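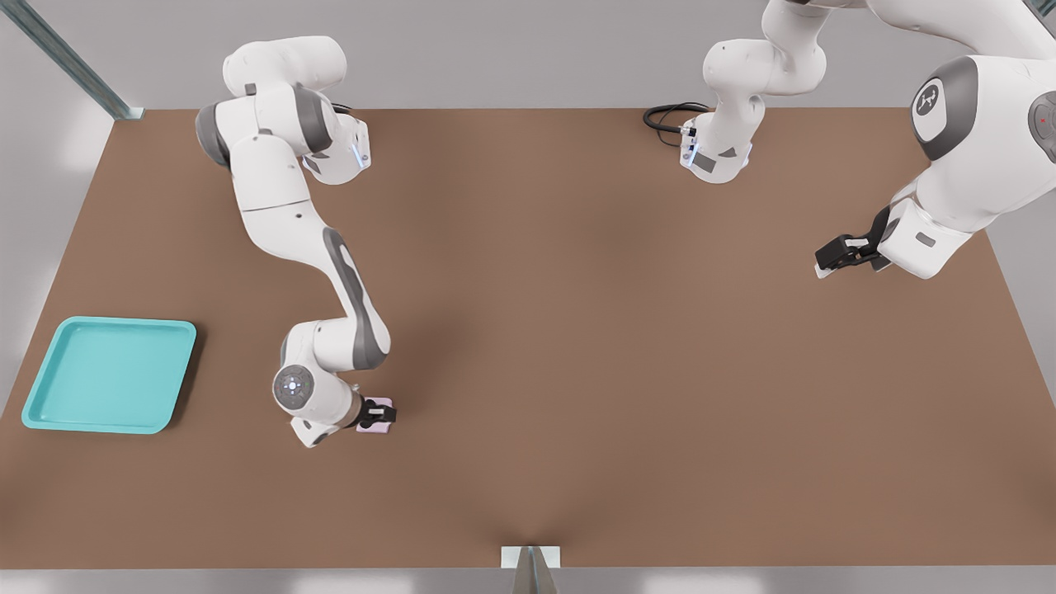
The Long Afterlife of a Kitchen Table

By Jade Yeoman

My parents bought their kitchen table in Evholm for 90 dollars, and it has now outlasted two dogs, one marriage and every chair that came with it. When my mother moved to an apartment last June, the table was offered to each of her children in turn. We all said we would love to have it. We all turned out to live in very small places.

Anyone who has tried to get rid of a big table knows how this goes. You start by asking for money. You lower the price. You write "free to a good home," as if it were a beagle. Then a man with a truck says he will be there at noon, and you spend the afternoon at the window like a jilted bride.

Wálter Correa has been that man with a truck, though he swears he shows up. He runs a repair shop in Rowbotham, in what used to be a shoe store, and at any given time he has more tables than floor. People bring them in to be fixed and then go quiet. One has been waiting so long that he eats his lunch on it and has started to resent the idea of its owner coming back.

"They all tell me it's oak," he says. "I don't argue. It's their grandmother."

Mostly it isn't oak. Mostly it's something cheap and stubborn under a coat of brown stain, bought by a young couple who meant to replace it once they had money. Then they had kids instead. Correa likes these best. He can read a family in the damage: the pale ring where somebody ignored the coasters, the fork marks at one end, the long scratch left by a sewing machine or a science project. Customers ask him to take all of it out, and when he does, some of them look a little stricken at pickup.

His advice on care is short. Wipe it with a damp cloth and dry it. Keep it away from the radiator. Tighten the legs when they wobble instead of folding up a matchbook, which he regards as a moral failing. He has no opinion on lemon oil that can be printed in a family magazine.

As for ours, it went to my brother in Uvley, who took a door off its hinges to get it inside and still hasn't put the door back. The table fills his front room. He pays his bills at one end and stacks laundry at the other, and when I visited he cleared a patch for my plate with his forearm, just like our father used to.

I asked if he ever thought about getting something smaller. He said he was planning to, as soon as he had the money.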